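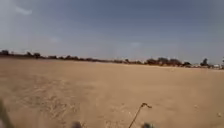
Bare ground and a low line of trees under a hazy sky.

The pitch deck from Bandport runs to 31 slides, and the word "frictionless" is on nine of them. The company sells software that promises to tell a developer, in under a minute, what a piece of raw land is worth and what can be built on it. It has just raised its second round of money. Its investors talk about land the way they talked about office leasing a few years ago, as a sleepy market waiting for somebody with a dashboard.

I have sat through enough of these presentations to have a few questions.

The first is where the numbers come from. Bandport's tool, like its rival Cendik, pulls together county parcel records, flood maps, zoning codes and past sales, then scores each site from 1 to 100. The score is what customers pay for. It looks precise. But vacant land doesn't trade often, and in many counties the last sale of a given parcel may be 20 years old, or may have been a transfer between cousins for a token sum. In states where sale prices aren't public record, the software is estimating from other estimates.

When I asked how many actual closed sales supported the scores in one rural county the company uses in its marketing, I was told 383. That sounded decent until I learned it covered every kind of land in the county, from house lots to pasture, over more than a decade. Narrow it to tracts of the size Bandport's customers want, and there were five.

Tarcísio Vieira has appraised land for most of his working life and now spends part of each month checking automated reports for lenders. He is more patient with the software than I expected. "It's a good filing cabinet," he told me. "I used to lose a whole day at the recorder's office. Now I don't. My trouble is with the number at the end."

He pulled up a report on a tract called Gredelura, 805 acres that had been marketed to out-of-state buyers. The score was 91. The report noted road frontage, no flood zone and friendly zoning. It had nothing on water rights, which in that district had been sold off separately years before. It listed a power line within a mile and didn't mention that the utility had no spare capacity on it. Vieira found both problems with two phone calls, one of them to a clerk who answered on the second ring.

Bandport says that its product is a screening tool and that buyers should always do their own checks. Fair enough, and the same language appears in small type at the bottom of every report. The sales material is bolder. It promises that customers can "bid with confidence before breakfast," and some of them evidently do. A broker I spoke with said she has started getting offers from firms that have never called to ask a single thing about the property. About half of those fall apart in due diligence – after the land has been off the market for two months and the seller has turned away somebody local.

That cost doesn't show up in any of the growth figures.

Trevaskis, a smaller firm, has gone a different way. It covers only a handful of counties, employs people to read the deeds, and declines to give a score at all. Its reports take roughly a week. It has also had a hard time raising money, and one of its founders said investors kept asking when the people would be taken out of the process.

Maybe the scores will get better. More counties are putting records online, and Bandport says a water rights feature is coming in April. I'd like to see it tested against a few hundred closed deals, with the misses published alongside the hits. I asked whether the company would do that. A spokesman said it was an interesting idea and that he would get back to me. As of press time, he hadn't.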